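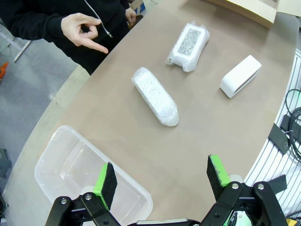 Bubble-wrapped item on the table, week 6

OK, so hanging plans! I want everyone's by the end of November, on paper please, with every wall drawn to scale. You've got 40 works from the Flitia loan list to choose from and you really don't need them all (last year's Pliltirley show used 73 and I got a headache by the second room).

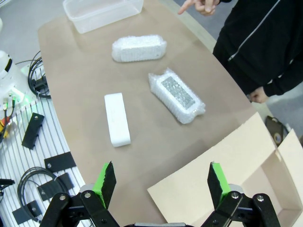 Start with the sightlines from the door, then do your labels. Keep each label to 4 lines, title first. For the reading, skim the Tiongson catalog essay and skip the appendix, it's mostly shipping lists.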